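Elogio de la cocina prestada

Llevo años defendiendo en sobremesas, con más entusiasmo que método, que la mejor manera de conocer a alguien es cocinar en su casa. Cenar allí está muy bien, desde luego, pero quien cena ve lo que le enseñan: el mantel, la fuente buena, las velas si las hay. Quien cocina tiene que abrir cajones. Y en los cajones está todo, está la vida entera de una persona puesta en el orden que a ella le parece natural y que a los demás nos resulta un misterio, con las gomas elásticas junto al pelador y las recetas del médico debajo del colador pequeño.

Me vuelve esta idea cada mayo, cuando empieza la temporada de los pisos intercambiados, las casas de amigos que se van fuera y me dejan las llaves con una hoja de instrucciones. He regado muchas plantas ajenas y he dado de comer a gatos que no me apreciaban. A cambio he cocinado en cocinas muy distintas de la mía, y creo que eso me ha hecho mejor cocinera, aunque mi familia mantiene sus reservas.

La primera cocina prestada de mi vida fue la de Lurdes Carvalho, que me alquiló una habitación cuando yo tenía 23 años y sabía hacer exactamente tortilla. Lurdes me dejó usarlo todo menos una cazuela de barro que había sido de su tía Ermelinda Patrício. La cazuela estaba en el estante más bajo, al alcance de cualquiera, sin candado ni cartel, y yo la rodeaba con una reverencia que no he vuelto a sentir ni en las catedrales. Un domingo de lluvia Lurdes la sacó, puso dentro arroz, pulpo, cebolla, un vino tinto que a mí me parecía demasiado bueno para echarlo a una olla, y me pidió que removiera. Yo removí como si me fuera en ello el contrato de alquiler. Aquel arroz se pegó por abajo y Lurdes dijo que la parte pegada era para la cocinera, y me la sirvió en un plato hondo.

Cuento esto porque hay una corriente de opinión, muy presente en las revistas y en los programas de reformas, que quiere convencernos de que una cocina debe ser intercambiable. Todo blanco, todo liso, los tiradores escondidos, la encimera despejada como la mesa de un notario. Se nos dice que así se trabaja mejor. Yo he pasado dos semanas en una de esas cocinas, la de un matrimonio encantador que viaja mucho, y tardé tres días en encontrar la basura. Había que empujar un panel con la rodilla. El café de la mañana lo preparaba con la sensación de estar en una sala de espera, y acababa tomándomelo de pie en el balcón, donde por lo menos había una silla rota y una maceta de perejil.

No tengo nada contra el orden, que conste. Mi amiga Sofia Torres es la persona más ordenada que conozco y su cocina es una delicia, porque el orden es suyo y se le nota. Los tarros de legumbres van por tiempo de remojo. Las especias van por el país donde las probó por primera vez, de modo que el comino está en un sitio en el que ninguna persona razonable lo buscaría, y cuando se lo pides te cuenta el viaje completo, con el retraso del autobús y el señor que le vendió el cucurucho. Se te enfría el sofrito, pero vuelves a tu casa con una historia, y la próxima vez que abres un bote de comino te acuerdas de aquel autobús en el que nunca estuviste.

Lo que me molesta es la cocina sin biografía, la que se compra entera un sábado por la tarde. Hace un tiempo acompañé a mi hermana a una tienda donde montaban la cocina completa, con sus trapos y sus cucharones incluidos, y el vendedor nos aseguró que no tendríamos que decidir nada. Lo decía como un regalo. A mí me entró una tristeza pequeña, de las que se pasan con un bocadillo, pensando en todo lo que uno decide a lo largo de los años sin darse cuenta: este cuchillo sí, este otro al fondo, la taza desportillada se queda porque cabe justo la medida de arroz para dos.

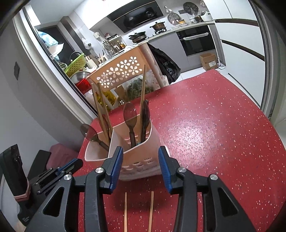
Los utensilios pequeños son, para mí, los que mejor cuentan a su dueño. Una olla puede venir de una lista de boda y un horno lo elige a menudo el constructor, pero la espátula torcida que sobrevive a cuatro mudanzas la ha elegido una persona cada vez que la metió en la caja. En casa de mis padres había una cuchara de palo con el borde comido por un lado, de tanto rascar siempre con la misma mano. Cuando murió mi madre mis hermanos se repartieron con mucha educación los muebles y los libros, y los tres queríamos la cuchara. La tengo yo, por ser la que más la usa, con el compromiso de llevarla en Navidad a donde se celebre. Va en el bolso, envuelta en una servilleta, y más de una vez me la he encontrado en febrero buscando las llaves.

También está el asunto de aprender. Una cocina ajena te quita los automatismos, y eso, que los primeros diez minutos da mucha rabia, termina siendo una suerte. En casa de Sze-wing Mak pasé un mes entero y allí entendí por fin lo que era un fuego fuerte de verdad. Yo había salteado verduras toda mi vida a una temperatura que ella calificó, con muchísimo cariño, de baño tibio. Me colocaba la mano sobre el mango, me hacía esperar, esperar un poco más, y cuando yo ya estaba convencida de que íbamos a salir en las noticias echaba las hojas de golpe. Cuarenta segundos, quizá menos, y al plato. Volví a mi vitrocerámica con la técnica aprendida y sin la llama, que es como volver de la costa con el bañador puesto, pero algo me quedó en las muñecas.

Y luego Prasetyo Menon, vecino del tercero en un edificio en el que viví poco y fui muy feliz, que no tenía batidora porque le gustaba majar. Majaba a las siete de la tarde, con la ventana abierta, y todo el patio sabía que se acercaba la cena. Le pregunté si no le cansaba y me dijo que era el único rato del día en que nadie le pedía nada. Me dejó su mortero una semana que se fue a ver a su hija. Pesaba como un niño dormido. El primer día machaqué ajos y chiles con una furia que no sabía que llevaba dentro, y el último lo hacía ya despacito, canturreando, y subió la vecina de abajo a preguntar si Prasetyo había vuelto.

Se me dirá que romantizo, y es posible. Hay cocinas ajenas que son un suplicio: los cuchillos que no cortan ni la mantequilla, el grifo que hay que cerrar con un truco que no venía en la hoja, la sartén que estuvo antiadherida allá por su juventud. Se me dirá también que no todo el mundo puede permitirse acumular cacharros, ni tiene sitio, y que la gente que vive en 40 metros con dos niños bastante hace con que el cajón cierre. Tienen razón, y yo misma he vivido así. Pero hasta en la cocina más estrecha he encontrado siempre algo que solo podía estar en aquella casa. Una vez fue un tarro con casi 300 tapones de corcho. No pregunté. Hice la cena al lado de los tapones y les fui cogiendo afecto.

Por eso propongo una costumbre, que no cuesta dinero y da un poco de apuro al principio. La próxima vez que alguien le invite a cenar, ofrézcase a cocinar allí. No lleve el plato hecho en una fiambrera, que eso es muy cómodo y muy de agradecer pero no sirve para lo que digo. Lleve los ingredientes en una bolsa y entre con las manos vacías de herramientas. Pregunte dónde está el escurridor. Equivóquese de cajón dos o tres veces, que es donde aparecen las cosas buenas: las velas de cumpleaños gastadas, el manual de una yogurtera que ya no existe, el dibujo de un sobrino. Su anfitrión protestará, dirá que está todo hecho un desastre y querrá ponerse delante del armario. Insista con dulzura.

Y acepte la recíproca, que es lo difícil. A mí me costó años dejar que otra persona removiera en mi cocina sin quedarme detrás vigilando el fuego. Sofia vino en mayo, se puso mi delantal, guardó el comino donde le pareció y todavía no lo he encontrado. He comprado otro bote, pero lo tengo en la encimera, sin sitio fijo, esperando a que salga el primero.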